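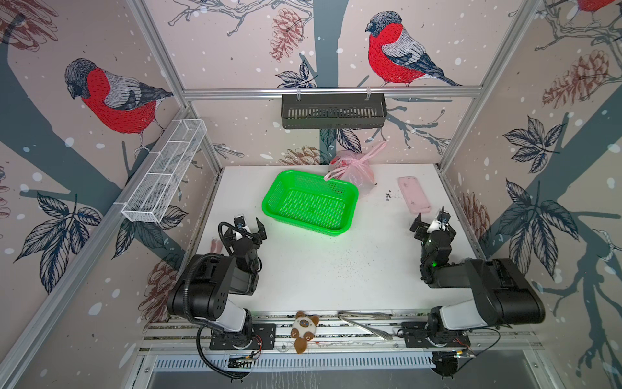 Open Day at the Hanitton Workshop: Frequently Asked Questions

General

When is the open day?
The workshop opens to visitors in August. Doors open at 10.00 and the last demonstration starts at 15.30. The exact date is printed on your booking confirmation.

Do I need to book?
Yes. Entry is free, but places are limited to 100 for the whole day. Unbooked visitors are admitted only if a place has been released.

How long does a visit take?
Allow one hour. A demonstration lasts 25 minutes, followed by questions at the cell and a short talk on how the arms are taught.

How large are the groups?
Each group has a maximum of 8 people. Larger parties are split across consecutive slots. Please state the full number when booking, including anyone under 16.

Is there parking?
Hanitton has 13 visitor spaces at the rear of the building, reached from the side road. They cannot be reserved. Delivery bays must be kept clear until 14.00.

The demonstration

What will be shown?
Two-armed handling of household items at a table. The arms are mounted side by side at the front edge and work inward over a shared area. Each carries a two-finger gripper. The tasks are picking, placing, passing from one arm to the other, and loading and unloading a basket.

Which software runs the cell?
The motion and task software is Aler, which was written in this workshop. Recorded runs are stored and sorted in a separate tool called Odia. Both will be open on a screen next to the cell during the talk, and visitors may ask to see a particular run.

Are the arms autonomous or remotely operated?
Both modes are shown. The first half of each slot is operated by a member of staff. The second half is run by Aler without an operator, using the same objects. The mode in use is announced before each run.

What if a run fails?
It is stopped, the table is reset and the run is repeated once. A second failure is logged and the demonstration moves to the next task. Failed runs are kept in Odia alongside successful ones. At the time of writing it holds 2,735 runs, all recorded on the present cell.

Why are ordinary household objects used?
They vary in shape, stiffness and surface. A knotted plastic bag changes outline each time it is moved. Metal tongs are rigid but narrow, and a plush toy gives way under the fingers. A set of machined blocks would test none of this. The basket is of perforated plastic and has to be approached so that a finger does not catch in a slot.

How does the fruit task work?
The basket holds several pieces of fruit of different kinds, and the arm is asked for one of them. Dragon fruit is the hardest item in the current set. Its bracts project from the body, and the fingers must close on the fruit itself with the bracts lying outside the grip or flat beneath it. Lemons and mandarins are simpler when they lie apart and considerably harder when they are pressed against a neighbour or the basket wall. A view from the wrist is used for the final approach, when the fingers are close to the fruit.
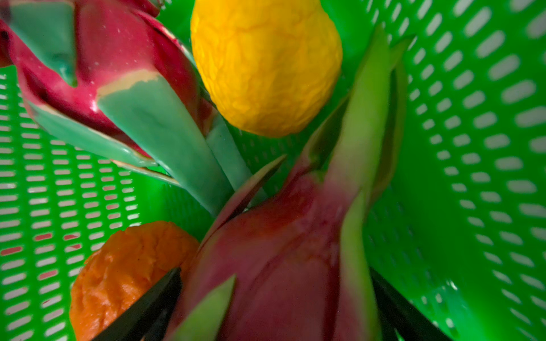 How is the fruit protected from bruising?
Closing force is limited in Aler, with a separate limit for each type of fruit. The gripper stops closing when that limit is reached, even if the grip is not yet secure, and the arm then backs off and tries a different angle.

May visitors operate the arms?
Visitors aged 16 and over may operate one arm for a few minutes at the end of the slot, with a member of staff holding the stop button. Names are taken at the door. The session may be shortened if the previous group has overrun.

May I bring my own object to test?
One object per group, small enough to fit in the basket. No glass, liquids, blades or live animals. Staff may decline an object without giving a reason.

What is Lại?
Lại is the routine that returns objects to their starting places between runs. It is still in development and will be shown at 14.30 only. In all other slots the table is reset by hand.

Practical matters

Is photography allowed?
Yes, without flash. Flash affects the cameras on the arms and may cause a run to be stopped.

Is the building accessible?
The entrance, the cell area and one toilet are on the ground floor with level access. The screen used in the talk can be lowered on request.

How noisy is it?
Normal conversation is possible beside the cell.

How do I cancel?
Reply to the booking confirmation. The place is then offered to the waiting list.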